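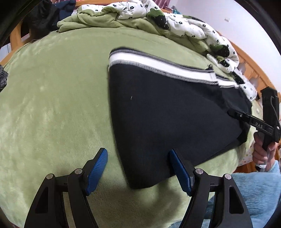

Winter clothing collection opens again in November, and we are asking that everything arrive clean, dry and folded. Last year we took in 520 pieces and a good part of the first evening went to sorting bags that had been stuffed and tied shut. Fleece is the usual trouble. It is bulky, it slides, and it picks up lint from whatever it touches. A bed with a plush blanket on it will do as a folding surface, but look the piece over afterward, as dark navy fleece shows even one tiny white speck. Where there is a striped ribbed band, use it as your straight edge and smooth it out before you make the last fold, or it rumples and the whole piece comes out wedge-shaped.

We can take adult and children's fleece, sweaters, lined pants, hats and scarves. Gloves must be in pairs, pinned or clipped together. Please no underwear, no single socks, and nothing with a broken zipper. Halima Mfaume has offered to sew on buttons and close small seams, so pieces with minor damage are fine if you put them in a separate bag marked MEND.

Put no more than 20 items in a bag and write the size range on the outside. Adult and children's sizes should be bagged separately. If you don't know the size, hold the waistband against something that fits you and make your best guess.

Drop-off is at the Trenberg Street hall, side door, from 5 to 6 in the evening. The front door stays locked at that hour. Bags left on the steps overnight got rained on last year and had to be washed again, so please come during the hour or call ahead. If you have a lot to bring, Nisha Sengar can pick up from the Dixit Road side of the neighborhood. Leave her a note in the hall mailbox with your address and the number of bags.

Blankets are being collected separately this year, after the clothing has gone out. Details will be in the next issue. We still need two folding tables and a clothes rack on wheels.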